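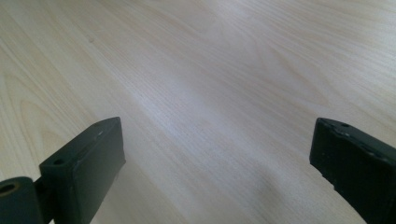 Can the Drestent kit be used by a student team with no machine shop?
All you need is a bench, a set of hex keys and a screwdriver. The parts come cut, drilled and labeled, and the build guide assumes hand tools only.

Drestent Hand-Held Gripper Kit, Class Set

Item no. 1474
Sold by Hirnodden Education Supply
Ships in September for fall term orders

Overview

The Drestent is a two-finger parallel gripper operated by hand. Students squeeze a trigger, the fingers close, and an encoder on the drive shaft logs the opening. A camera mount sits above the palm. The kit is intended for robotics clubs and for introductory courses in which students record pick-and-place tasks by hand and later replay them on an arm. It is accepted in the tabletop division of the Grustmont Student Manipulation Challenge without modification.

The mechanical design is by Samuele Caputo. The course material was written by Zulkifli Entili for a semester elective and revised after two club seasons.

What is in the box

Gripper body with trigger and return spring
Finger pads, 2 pairs (one fitted, one spare)
Pivot pins and retaining clips
Camera mount, adjustable tilt
Encoder board and USB cable
Fastener bag, sorted by step
Printed build guide, 21 steps
Task cards for the first unit

Not included: camera, computer, hex keys, task objects.

Assembly

Most pairs of students finish in 3 class periods. Steps 1 through 9 cover the body and trigger. Steps 10 through 16 cover the fingers and linkage, and this is where teams lose time. The left and right links look alike but are not interchangeable. Check the letter on the inside face before pressing in the pins. Do not force a pin. If it stops halfway, remove it, clear the hole and start again.

The remaining steps cover the encoder and camera mount. Set the encoder zero with the fingers fully closed and nothing between them. Teams that set it with the fingers open will get readings that run backward.

Use in class

Tilt the camera so that both fingertips stay in view through the full travel. Lock the mount and leave it alone for the rest of the session. A glossy tabletop will throw a highlight from overhead lights; moving the work area a short way along the table is usually enough, and a matte mat also works.

Record a few seconds with open fingers at the start of every run. The replay software uses this segment as its reference.

Wear and replacement

Finger pads are a consumable part. Edges chip and scuff when the tool is set down on its fingers or dropped. Surface scuffs do not affect grip. Replace a pad when damage reaches the contact face or when the fingers no longer meet evenly. Replace both sides together. Pads are sold in pairs, and the print file is available to schools that prefer to make their own.

Wipe the pads with a dry cloth. Solvent cleaners will soften the coating.

Compatible products

El Sherbiny bench stand, holds one gripper upright between runs
El Sherbiny cable clip set
Drestent spare finger pads, pair
Drestent wide camera bracket, for cameras that do not fit the standard mount

Competition note

Grustmont rules allow grip tape on the contact face only. Tape wrapped over the top of the finger is treated as a modification and moves the team to the open division. Bring the spare pads to inspection.

Returns

Unassembled kits may be returned in the original box. Opened fastener bags are not refundable. Encoder boards are tested before shipping and are replaced at no charge if they fail during the first term of use.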